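Stemeo Campsite Will Open in July With Half of Its Pitches

5/13/20

The touring park at Stemeo will open for the season in July, two months later than planned, and at first it will use only 26 of its 52 pitches. The owner, the caravan dealer Olov, informed customers by letter this week.

Every second pitch will stay empty, so that each caravan or motorhome has free grass on both sides. The shower building will remain closed for the first weeks. For this reason, the park accepts only vehicles which have their own toilet and washing place on board. Tents and trailer tents cannot be booked at the moment.

Guests who had paid for a stay in May or June can choose between a refund and a new date. According to the letter, a refund is paid to the same card that was used for the booking, and the customer does not need to send any form. A new date can be taken until the end of next season without a change of price.

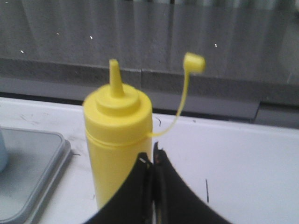

A squeeze bottle on the counter.

The company's sales yard and workshop are a separate matter. The yard has been closed to visitors since March, but the workshop has continued with urgent repairs, mostly gas and brake work. From next week it will again take bookings for the yearly service. Customers bring the caravan to the gate, put the keys in a box and receive a phone call when the work is finished. Waiting inside the building is not possible.

Olov asks owners to empty the cupboards and the refrigerator before they bring the caravan. The gas bottles can stay in their locker, but they must be turned off. Owners should also leave the service book on the table, together with a short note if something is not working as it should. A damp test is included in the yearly service, as before.

The workshop manager, Bello Wike, expects that many caravans will need more attention than usual this spring. Most of them have stood still since the autumn, and in many cases the owners were not able to visit their storage place. He mentions flat batteries, hard tires and water which was left in the pipes over winter.

"If the caravan has not moved for eight months, please do not drive directly to the holiday," he writes in the letter. "Look at the tires first, and look at the side walls also, not only at the tread."
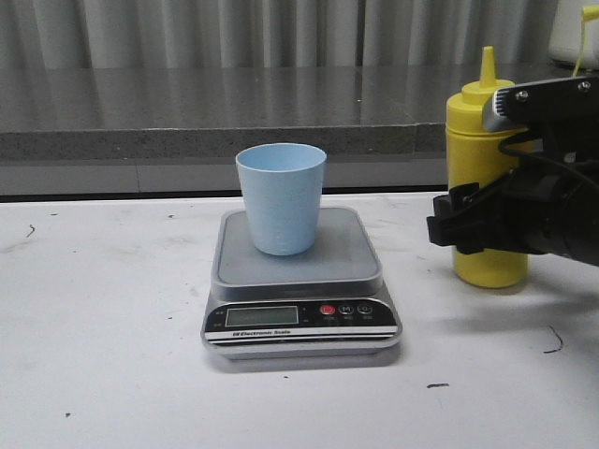
Dagný Damgaard answered on the park's notice page that she would prefer to hear more about the storage fees. She has paid for the whole spring, she wrote, and could not take her caravan out for one single day, so in her opinion a part of the money should come back, or at least be moved to the next winter.

Olov has replied to this point in general words. The storage field was guarded and lit during the whole period, the company says, and the fee for it will not be changed. However, owners who keep a caravan there can leave it until the end of July without paying the summer supplement of 49 dollars. The company will also move caravans from the field to a pitch at Stemeo free of charge, if the owner has booked at least one week.

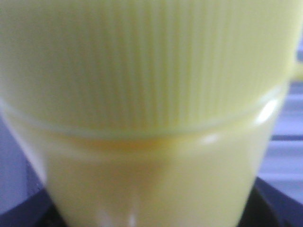
Photo: Stougaard

The delay also has an effect on the sale of new caravans. Olov had planned to show the new Cutalari range at an open weekend in the park this month, with an overnight stay for buyers who wanted to try a model before they decide. That weekend is now canceled. Two of the models have already arrived and can be viewed by appointment, one household at a time. A deposit of 500 dollars reserves a caravan until the customer has seen it, and it is paid back in full if the customer says no.

Used caravans can be reserved in the same way. The company has put longer descriptions on its website – with the weight, the year of the last damp test and the size of the beds – and the staff can answer questions by phone in the mornings.

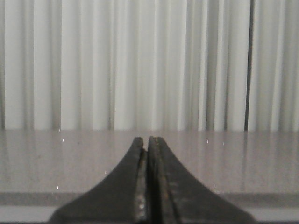 Part exchange is still offered, but the value is given only after the old caravan has been inspected in the workshop. A price which is given by phone should be understood as a first estimate.

Bookings for Stemeo open next week. Regular guests who have a seasonal pitch will be called first and do not have to do anything themselves. If their usual pitch is one of those that must stay empty, they will be offered another one in the same row. The small shop at the entrance will sell gas and bread, with one customer inside at a time. The playground stays closed until further notice.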